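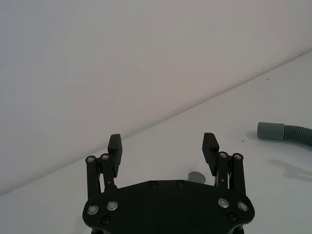

**Two-finger gripper build: hose end and plug task, pads or code?**

**benchdog_neil** wrote:

Continuing from my March thread, which got closed when the forum moved servers.

The arm is up and running in the shared workshop and I've bolted the gripper on. Parallel linkage, two fingers, black plate at the back. Camera is at the wrist looking forward past the fingers. The job I've set myself is picking up the end of a bit of grey corrugated hose off a white table. Later on I want it to push the hose on to a fitting, but picking up comes first.

Control board is a Sesik. Arm software is Nyaga, the free version. I've logged 208 tries so far with the hose in different places. It does well when the hose lies across the fingers and badly when the smooth end points straight at one of them. It shuts on the rim and the hose skids off.

I want to know if I should change the pads or carry on with the code.

---

**Plededent** wrote:

Pads. The ones you've got have ridges going across them. Fine for a square block, not much use on a smooth round tube. You get line contact and that's it. Cut a shallow V in each pad or glue on some soft rubber.

---

**tallis_w** wrote:

I disagree with the V. It's good for one diameter and a nuisance for everything else. If he's going to pick up small caps as well as hose he'll be swapping pads all day. Soft rubber, 2 mm, flat. Cheap and you can peel it off.

---

**Plededent** wrote:

A shallow V copes with a decent range of sizes. I've run one for two years.

---

**tallis_w** wrote:

On what though? Yours only ever picks up dowel.

---

**benchdog_neil** wrote:

I've got some bicycle inner tube so I'll try that before I cut anything. The pads came with the gripper and I don't have spares.

One thing I should have said. The right finger looks tilted to me when the gripper is open, with the top leaning outwards. The left one looks straighter. Is that the linkage or the camera angle?

---

**Mutua Nyanda** wrote:

Could be either. Wide lenses do that near the sides. Take the camera out of it: close the fingers on a steel rule and look along it by eye. If there's a wedge of light between rule and pad on one side, the finger is out. If both pads sit flat, leave the linkage alone.

Also check the pivot bolts at the top of each pair of bars. I had one back off by half a turn and it gave me a lean just like that.

I wouldn't touch pads or code until you've done this. You can't tune round a loose joint.

---

**ohmwork** wrote:

Agree with Mutua about checking first. But I'd say your bigger problem is white table, white wall and a pale grey hose. My lot couldn't find the edge of a grey part on a white top at all, then I put down a sheet of dark green card and it was a different machine. Costs next to nothing.

---

**tallis_w** wrote:

He said it skids off. That's grip. The camera has found the hose by then.

---

**ohmwork** wrote:

It shuts on the rim. That means it's arriving in the wrong place. If it landed on the ribbed part it wouldn't matter what the pads were made of.

---

**benchdog_neil** wrote:

Did the steel rule test. Both pads sit flat, no light on either side. One of the right-hand pivot bolts took about a quarter turn, the rest were tight. Put a dab of threadlock on all of them while I was there.

So I'm calling the tilt a lens thing.

Re the card: the table is shared and other people want it white, but I can put a sheet down while I'm on it and take it up after. I'll do card first, 200 tries, then inner tube on the pads and another 200. That way I'll know which one did it.

---

**Plededent** wrote:

Sensible. What are you closing at? If it's full speed it'll bat the hose away whatever you stick on it.

---

**benchdog_neil** wrote:

Full speed. It's the Nyaga default and I never changed it. Is there a setting?

---

**Mutua Nyanda** wrote:

Under tool, then motion, then closing rate. Mine is at a third. Leave the force where it is for now. If you drop the speed, do it before the card test and keep it the same for both runs, or the numbers won't compare.

---

**Plededent** wrote:

And when the inner tube peels off, come back and I'll send you the drawing for the V.

---

**benchdog_neil** wrote:

Will do. Speed is down to a third and the card is cut. First run tomorrow evening if I can get the bench.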